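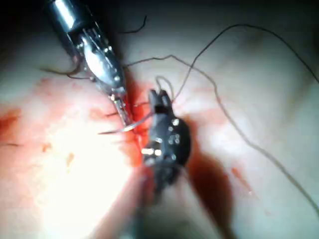 Vesano 32 Compression Stockings

Knee-high graduated compression stockings for adults with tired legs, mild swelling or varicose veins. Made by Flusska. Sold in pairs.

Item no. 2854
Colors: black, sand
Sizes: S to XL, regular or short 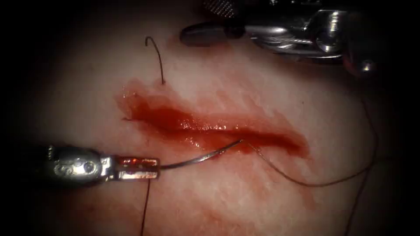

Curved needle and two robotic instruments at an incision

The stocking is tightest at the ankle and eases off toward the knee. The heel is knitted in, and the top band has no silicone. Measure your ankle and calf in the morning and use the size chart in the box. If you fall between two sizes, call the Burlow store before you order.
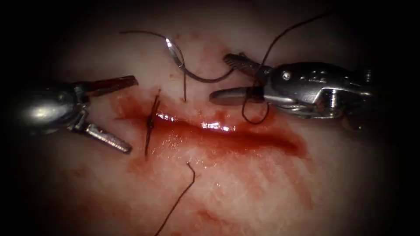 Vein & Circulation

Do not wear these stockings if you have severe artery disease in the legs, open sores or untreated heart failure. Ask your doctor first if you have diabetes or numb feet. Take them off at night unless you were told otherwise.
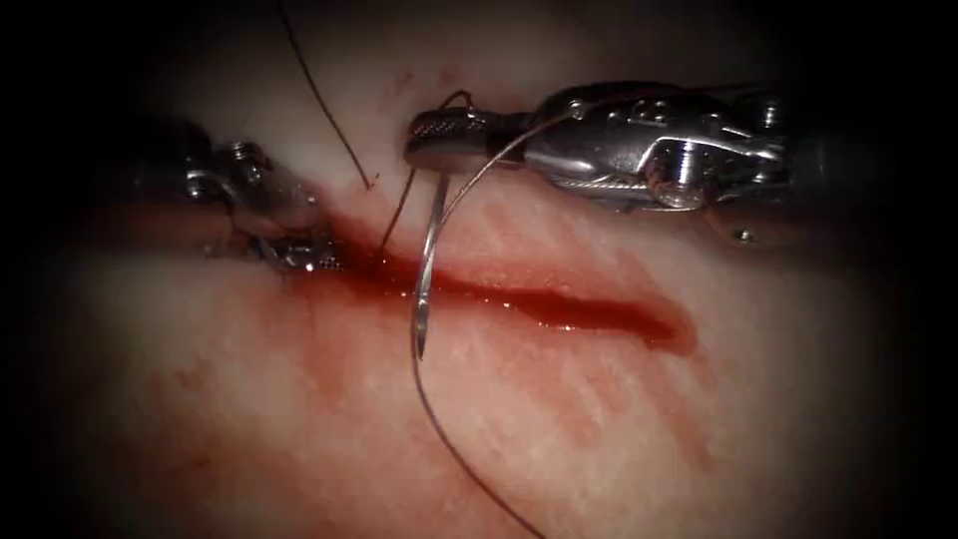
Photo: Kerr

Machine wash warm in a net bag. No bleach, no fabric softener. Dry flat, away from heaters. Replace after six months of daily wear.

The matching thigh-high style is item no. 931. The short length in sand is back in stock from May.

Page updated September 2022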